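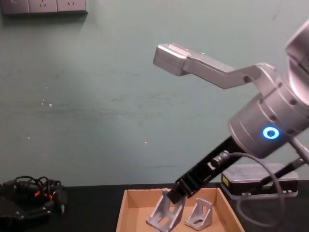
Wiltach Bracket Picks, data card

Summary

638 teleoperated and scripted pick attempts on small aluminum corner brackets, recorded to compare two parallel grippers on the same arm. Gripper A is the stock unit with long black fingers. Gripper B is the Yazzie short-finger unit with replaceable pads. Camera and controller settings were held fixed between the two.

Maintainer: Arsalan Awan, Virstead bench group.

Task

Pick one bracket from an open cardboard tray on the bench, lift it clear of the side walls, hold for two seconds, and place it back in the tray. Brackets are the triangular gusset type used to join extrusion profiles. The approach is diagonal, with the wrist tilted, so that the fingers clear the tray wall. A vertical approach was tried early and dropped -- the cable at the wrist connector pulled tight near the end of travel.

Start poses are set by hand. Most episodes begin with the part upright. Lying-flat starts are tagged "flat" and should be evaluated separately.

Episodes

Total: 638
Held out for test: 97
Split is by session, never by episode. Do not reshuffle.

Each episode folder contains:
view.mp4 -- fixed view of the tray and wrist
state.csv -- joint positions, gripper width, commanded width
meta.json -- gripper, start tag, operator, outcome

Outcome is one of: placed, dropped, missed, aborted. "Aborted" means the controller stopped the arm or the operator did. The two cases are not distinguished in sessions 1 to 3.

Controller

Motion commands go through Fernix, release 0.6. Gripper commands are sent on a separate channel and are not synchronized in hardware. Expect the gripper width signal to lag the joint signal by a few samples. The lag differs between A and B. No correction has been applied.

Timeout per episode is 600 control steps. Episodes that reach it are marked missed, even if the part is in the fingers.

Observations

Gripper A reaches into the tray with less wrist tilt but tends to rotate the part when it closes on the top edge. Gripper B holds the flat faces better and touches the tray wall more often. Neither gripper is reliable on flat starts.

Known issues

Session 4 has a wrong zero offset on gripper width for B. Subtract the value in offsets.txt.
Episode 212 has no video.
The Saturday session used a different tray with slightly higher walls.
Bracket finish is reflective. Edge detection on the part fails in some lighting; masks are not provided.

Use

Internal research only until the license file is added. Report errors to Arsalan with the episode number and the gripper letter.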